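Vorgang 338
Betreff: Trennstäbe für Schubladeneinsatz Dekar, fester Sitz nicht gegeben
Kategorie: Ausstattung / Materialausgabe
Priorität: normal
Status: in Bearbeitung

Meldung der Materialausgabe
In der Materialausgabe sind die Schubladen mit Einsätzen der Reihe Dekar ausgestattet. Die Fächer werden durch senkrecht eingesteckte Stäbe voneinander getrennt. Nach der Nachlieferung im August wurde festgestellt, dass ein Teil der Stäbe in den Bohrungen der Bodenplatte kippt. Beim Öffnen der Schublade neigen sich die Stäbe nach vorn, und Kleinteile gelangen in das Nachbarfach. Betroffen sind 4 Schubladen. Um Prüfung und gegebenenfalls Ersatz wird gebeten.

Rückfrage der Bearbeitung
Bitte teilen Sie mit, welche Länge die Stäbe aufweisen und ob ältere Stäbe in denselben Bohrungen fest sitzen. Ferner wird um Angabe gebeten, mit welchem Ende die Stäbe eingesteckt wurden.

Antwort der Materialausgabe
Die Länge beträgt bei beiden Lieferungen 115 mm. Die älteren Stäbe sitzen in denselben Bohrungen fest. Die neuen Stäbe wurden überwiegend mit dem abgerundeten Ende nach unten eingesetzt. Den Beipackzetteln war eine Einbaurichtung nicht zu entnehmen.

Prüfschritte
1. Bohrungen der Bodenplatte ausgesaugt und auf Rückstände geprüft. Kein Befund.
2. Stäbe alter und neuer Lieferung untereinander getauscht. Die alten Stäbe halten, die neuen kippen weiterhin.
3. Einen neuen Stab gewendet und mit dem geraden Ende eingesetzt. Der Sitz ist besser, beim raschen Schließen der Schublade jedoch noch nicht ausreichend.
4. Lieferschein abgeglichen. Bestellt wurden 2.000 Stäbe der Ausführung Gister. Auf den Beuteln der Nachlieferung ist die Ausführung Cao vermerkt.
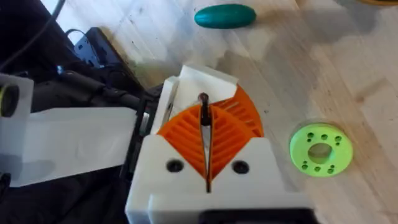
Anlage 1: Schlanker dunkler Stab in aufrechter Stellung, oberes Ende leicht abgerundet.

Zwischenergebnis
Es ist davon auszugehen, dass eine abweichende Ausführung geliefert wurde. Der Lieferant Rimarov wurde um Stellungnahme zum Durchmesser und um Übersendung eines Maßblattes gebeten.

Vorläufige Maßnahmen
Bis zur Klärung sind neue Stäbe ausschließlich mit dem abgerundeten Ende nach oben einzusetzen. Kleinteile aus den betroffenen Schubladen sind in geschlossene Dosen umzufüllen. Das Ankleben der Stäbe ist nicht gestattet. Ungeöffnete Beutel der Nachlieferung verbleiben in der Originalverpackung und sind getrennt vom Altbestand zu lagern.

Wiedervorlage: Freitag
Offene Punkte: Maßblatt des Lieferanten, Entscheidung über Umtausch oder Gutschrift.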